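Chapter 6
Gathering Examples

In this chapter you will meet:
What a demonstration is, and what gets stored when one is recorded
Why a tidy set of examples can teach a poor lesson
How to write a task sheet that two people will read the same way
What to keep, what to mark and what to throw away

When I was first asked to teach this subject, I made the mistake of beginning with the learning. I drew the boxes and arrows, I wrote out the sums, and my students copied it all down very politely. Then one of them, Samuele Zanetti, put up his hand and asked where the examples came from. I said something airy about collecting them. He waited, pen ready, for me to go on, and I found I had very little more to say! The chapter you are reading grew out of that silence, and I have placed it ahead of the chapters on training so that you don't fall into the same hole I did.

Let us start with the plainest kind of job. We would like a robot to clear up a room: to find the small things left lying on tables and on top of the furniture, take hold of them, and drop them in a bin. You or I could do it while thinking about supper. To a learning system it is a long string of choices, each depending on what the camera sees at that moment and on where the arm and fingers happen to be. We don't write those choices down as rules. We guide the robot through the job again and again, and store what it saw beside what it did. One run through the job, from start to finish, is called a demonstration, or more often an episode.

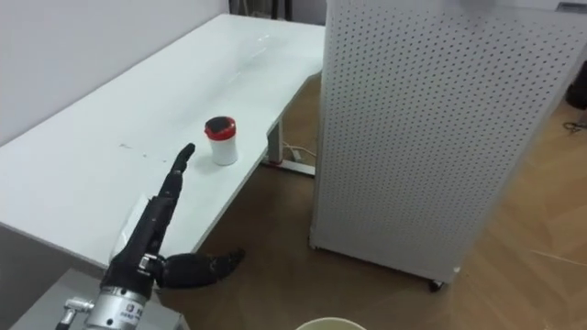 Figure 6.1 A robot hand with its index finger extended towards a small lidded cup on a white table.

Consider how much is already settled by the time a hand is as close to its object as this. The robot has had to stand somewhere sensible. The hand has had to come in from one side or the other, at a height that suits the thing it is after. A cup wants a different approach from a cloth, and a cup near the front of a table wants a different approach from one pushed to the back. If all our episodes put the cup in one place, the system may learn that place very well indeed and learn next to nothing about cups. Students nod at this when they hear it, and then go off and put the cup in the same place every time — I did it myself, for the better part of a week, at our practice room in Tillness.

The cure is to vary things on purpose, and to decide beforehand what will vary. In the Sellico exercise, which you will follow through the rest of this part of the book, a full set holds 600 episodes. Before anything is recorded, the class draws up a list of objects, a list of starting positions and a list of surfaces, and shares the episodes out between them. It is dull work done at a desk with a pencil, and it is worth every minute.

Soft things deserve a paragraph to themselves. A cup keeps its shape whatever you do to it, within reason, but a wrapper or a bag is a new object each time it is put down. It folds, it slides, it catches on an edge, and part of it is usually hidden behind the very fingers that are holding it. You can't describe the right grip once and be done. What you can do is record a good many grips, on a good many crumples, and let the spread of them speak.
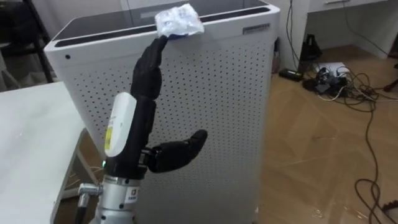
Figure 6.2 Fingers closed on a crumpled plastic wrapper at the top edge of an air purifier.

Now to the camera. A picture taken from the robot's head shows the hand more or less as the robot will see it later, when it works without our help, and so that view is the one most often fed to the learning system. It has its blind spots, all the same. The forearm can hide whatever is beneath it, and the body and feet may not appear at all. For this reason many teams record a second view from a fixed point in the room. Even where that second view is never used in training, it is a great comfort when you sit down afterwards to work out why an episode went wrong.
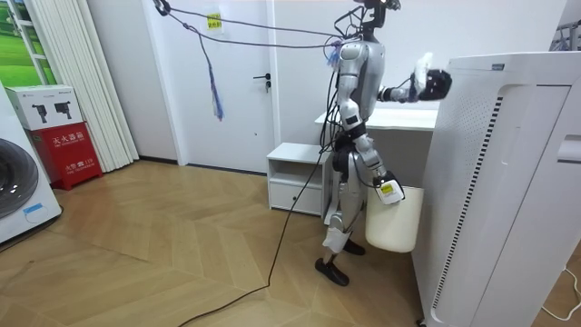
A whole-body job also brings the legs into the bargain, and there the record grows quickly. Besides the pictures we store the angle of every joint, the commands sent to it and the time of each reading. The times matter more than beginners expect. If the pictures run even slightly behind the joint readings, the system is being taught to act on stale news, and no amount of clever training will put that right later. Check the clocks at the start of each session and again after lunch.

Next comes the task sheet, which is simply the instruction the operator reads before each episode. Our first one said "Tidy the rubbish away." Two operators took it in two ways: one let go of each item well above the bin, and the other lowered it carefully inside. Both were quite right by the sheet, and the system trained on their work dithered over the bin like a guest unsure where to put his coat. The version we use now reads:

Pick up one item. Bring it over the open container. Lower the hand until the fingers are level with the rim. Open the fingers. Raise the hand.

You may find that fussy, and in May, when we rewrote it, I thought so too. But a learner has only the examples to go by, and where the examples disagree it has no way of asking which of you was right.

That leaves the question of mistakes. In one practice set of 141 episodes recorded by the Marino group, 69 were marked "clean" and the rest contained a slip of some sort: a missed grasp, a dropped item, a long pause while the operator thought. The temptation is to delete everything that isn't clean. Please resist it for now. An episode in which the fingers miss, draw back and try again shows the system how to recover, and a set made only of perfect runs contains no such lesson. Mark the slip, say what kind it was, and leave the episode where it is until you have read Section 6.4.

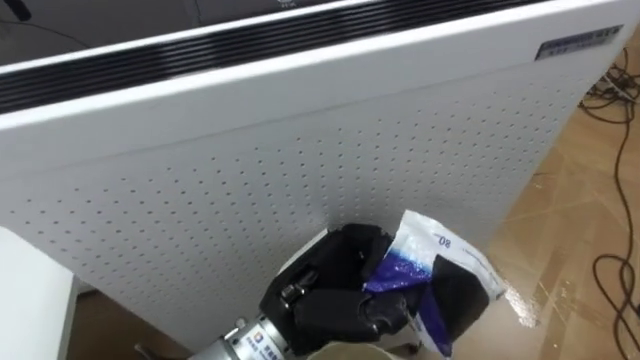
When should an episode be thrown away altogether?

Throw it away when the record itself can't be trusted: a camera view is missing, the clocks disagree, or the operator was following a different task sheet. A clumsy episode with a sound record should be marked and kept.

You will want a notebook for the sections ahead, and a paper one does very well. Write down who operated, which objects were used, which sheet was in force and anything odd about the day. I keep mine in an old Ustard folder with a broken clasp, and I have gone back to it more often than to any textbook on my shelf, this one included.

Before you go on

1. Choose a small household job and write a task sheet for it in no more than five short sentences. Give it to 2 friends, separately, and watch where they differ.
2. For the same job, list what you would vary from one episode to the next, and what you would hold still.
3. Describe one slip that would be useful to keep in the set, and say what a learner might gain from it.

Section 6.1 takes up the first of these lists, beginning with the objects.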